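How do films win awards?

Every year, usually when the weather is cold, the news fills up with film awards. People in smart clothes walk along a carpet, somebody opens an envelope, and somebody else cries a bit. But who decides? And what happens before the envelope?

Different awards work in different ways. To keep it simple, we are going to follow one small film prize called the Zista Awards, and one film called Brurkus.

Getting on the list

A film can't win a prize if no one has put it forward. The people who made the film have to send it in, fill in a form and say which prizes they would like it to be considered for. This is called entering, or submitting.

Brurkus is the story of a girl who looks after a lighthouse while her father is ill. It was sent in for three prizes: best film, best actress and best sound. The form had to arrive before the closing date, which was in February.
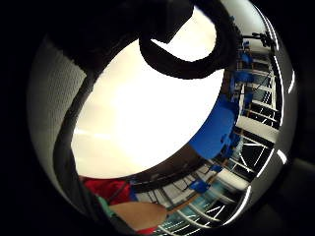 Once all the films are in, somebody checks that they follow the rules. A rule might say that the film has to be new, or that it must have been shown in a real cinema and not just on a laptop. Some prizes are only for films that did not cost much to make. These are often called independent films. A film that breaks a rule is taken off the list, even if it is very good.

For the Zista Awards, 223 films were sent in and 200 were allowed to stay.

Choosing the nominees

A nominee is a person or a film that has been picked for the final part of the contest. The list of nominees is usually short, often five names for each prize.

At the Zista Awards, everyone who votes is a member. Members work in films themselves. Some are actors, some are writers, and some build sets or look after costumes. There are 969 of them. They watch the films at home or in a cinema and write down their favourites in order.
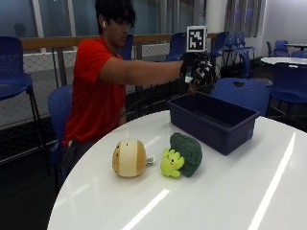 Do the voters have to watch every film?

It depends on the prize. Many awards ask voters to watch all the nominated films before the last vote, but it can be hard to check. At the Zista Awards, members tick a box for each film they have seen, and they can't vote for best film until every nominee has a tick.

In most awards, actors choose the acting nominees and people who work with sound choose the sound nominees. The idea is that they know what is difficult about the job. You might not notice good sound in a film at all — the wind, the footsteps, a door closing in another room — but a sound editor will.

When the list came out on 19/02/2018, Brurkus had been nominated for best actress and best sound. It was not nominated for best film.

What is a campaign?

After the nominees are announced, film companies try to get voters interested. They put on extra showings, buy adverts and send the actors out to talk about their work. This is called a campaign. Big companies can spend a lot of money on it and small ones can't, and some people think that is unfair.

The company behind Brurkus, Belkadi, was small. It held one showing, with soup afterwards.

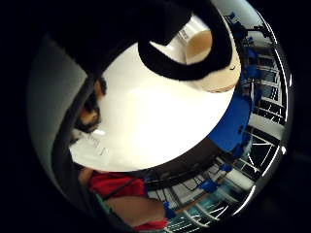

Hannelore Leitner wrote to us after reading the first part of this page, and said that her class had voted for their own favourite film and found that the funniest one lost. She wanted to know if that happens with real prizes too.

It does. Comedies win best film less often than sad or serious films at many awards. Some voters feel that a serious story must have been harder to make, though plenty of actors will tell you that making people laugh is the hardest thing they do. A few awards have a separate prize for comedies.

The last vote

Members vote once more, this time only for the nominees. The votes are counted by people from outside the film business, and they have to keep the result secret. The names go into envelopes, and the envelopes are locked away until the night.

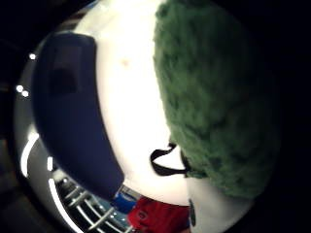

Awards season: the months when most film prizes are given out.

On the night, Ursina Steiner won best actress for playing the girl in the lighthouse. Best sound went to another film, Flaso. The winners were each given a small glass statue and had one minute to say thank you.

Words to know

Submit: to send something in so that it can be judged.
Nominee: a person or film picked for the final vote.
Campaign: the work done to get voters interested in a film.
Independent film: a film made without the help of a very big film company.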